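Small kitchen, month two of cooking at home

Quick one tonight, its late and there's rice on.

So back in April I added up what I'd spent on takeout and lunches out for one month. 551 dollars. For one person! I sat there with the bank app open and scrolled up and down a few times hoping I'd counted something twice. Nope. Most of it was noodles.

Anyway. New rule since then: eat at home, takeout once every two weeks, lunch comes with me in a box. Last month the food total was 210, plus a bit for coffee that I'm not putting in because coffee is its own problem and I'm not ready to look at it.

A few people asked in the comments how I'm doing it, so here goes. No system really. Just what stuck.

Shopping

I go to Dravon, the one by the bus station, after 8 at night. Bread is marked down, sometimes chicken. You get what you get. I used to make a list of seven dinners and buy for all of them and then throw out half a bag of spinach every single week. Now I buy for three dinners and work out the rest from the cupboard.

Things I always have in: rice, red lentils, canned tomatoes, eggs, onions, the big jar of Calimlim chili paste. That jar has saved more dinners than I can say. Spoon of it in lentils, done. Spoon of it in eggs, also done.

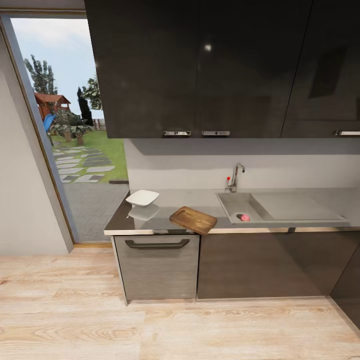
Oh and frozen peas. Forgot peas. Peas in everything.

The other thing I do is write the price on the lid of anything I cook a batch of. Marker on masking tape. Sounds fussy but when I'm standing there at 7 pm wanting noodles, seeing "lentil soup, 1.55 dollars" on the box does work on me. Not always. Enough.

What I cook

Lentils and rice, way too often. Fried egg on top if I want to feel fancy.

Tomato pasta. One onion, one can, a lot of garlic, leave it alone for half an hour. I used to rush this and it was sour every time. Low heat, go do something else.

Cabbage. I know. But a cabbage lasts forever and costs nothing and if you get the pan properly hot and let the edges go dark it's so good?? Salt, vinegar, bit of sugar. I ate a whole one over four days and wasn't sad about it.

Soup from whatever is going soft. No recipe, it's different every time, a couple have been bad. The beet one was bad. Don't ask.

Baked potatoes on nights I can't face anything. Oven on, potato in, lie down on the floor.

Lunches

Harder than dinner. By far. I was fine in the evening and then by noon I'd be hungry and cross and the place downstairs from work does a very good sandwich. What fixed it was packing the box right after dinner, before I sit down, because once I sit down I'm finished for the night. If the box isn't packed by the time dishes are done it isn't getting packed.

Also got myself a decent lunchbox, a Susimus, the kind with the clip lid. It was more than I wanted to pay but the old one leaked lentils all through my bag and onto a library book. (Paid for the book. Yes I included it in the food total. Seemed fair.)

What hasn't worked

Baking my own bread. Made two loaves, both bricks.

Meal prep on a day off. I've seen people make ten boxes in one go and I tried it, took the whole afternoon, and by box six I couldn't stand the smell of my own curry. Two extra portions at a time is my limit.

Growing herbs on the sill. Basil dead in a week. Mint also dead, and I was told you can't kill mint.

The Ukent recipe app. Free for a month and then it wasn't and I forgot to cancel, so that's money gone. It kept suggesting salmon. I can't afford salmon, app.

Chopping, the part I used to hate

Getting faster. I put a podcast on and do all the onions at once, four or five, and keep them in a tub in the fridge. Fridge smells of onion now, fine. It cuts out the worst bit of every dinner and I'm way less likely to give up and order something.

Damp cloth under the board so it doesnt slide. Learned that one late.
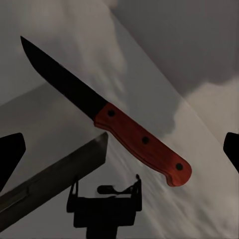

Next month

Want to get under 200 if I can, and try beans from dry instead of cans. If anyone has a soak time for black beans that truly works leave it below, I've read six different answers. Also taking ideas for cabbage number two, already in the fridge.

Ok rice is done, going.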